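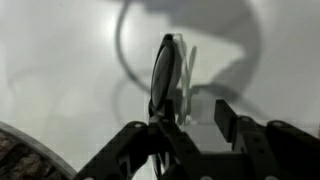

Desk drawers fail because of the smallest objects in them. A stapler or a roll of tape has one obvious position and is easy to see from above. Items under 20 mm have neither property. A dark oval piece, tall and narrow, with a thick black edge and a glossy gray middle, is easy to pick out against a pale surface when it stands on end. Laid flat at the back of a drawer among metal parts, it becomes one more dark spot. My position is that small parts should not be stored in an undivided desk drawer at all, and that most advice on drawer organization starts from the wrong end.

The usual advice is to sort by category: stationery together, electronics together, spares together. Category sorting works in a cabinet with labeled fronts. It works poorly in a single shallow drawer, which is opened and closed many times a day. Each closing stop moves light items toward the back. Heavy items move less. After a month the drawer has sorted itself by mass and friction, and the categories are gone.

I kept a log of my own desk through June. The drawer held 80 items at the start. I recorded every retrieval that took longer than 30 seconds, and there were 19 of them. All but two involved a part shorter than my thumb. The pens, which live in a cup on the desktop, produced no entries.

Magnus Rutherford, who shares the office, objects that open storage on the desktop collects dust and uses work area. Both points are correct. A cup has a footprint smaller than a coaster, however, and the dust can be wiped off. The time lost to a drawer search cannot be recovered, and the search usually ends with the drawer pulled all the way out and half its contents on the desk.

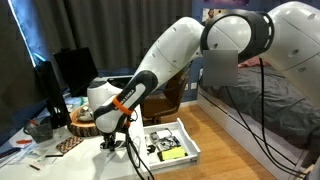
Dividers are the standard remedy. I have tried the Skandstead insert, which has fixed cells, and the Clasta tray, which has sliding walls. The fixed cells are too large for small hardware and too short for a ruler. The sliding walls creep under the same closing force that moves the contents. Ákos Orbán recommends a lidded box for anything that fits in a closed hand, with the box placed at the front of the drawer. I have used this method since the log ended and prefer it to either insert.

A flat, soft item such as a note pad can stay loose at the front. It does not roll and is found by touch. Loose screws, clips and connectors should go in the box, including the ones that will be needed again in an hour. Those are the ones that reach the back first.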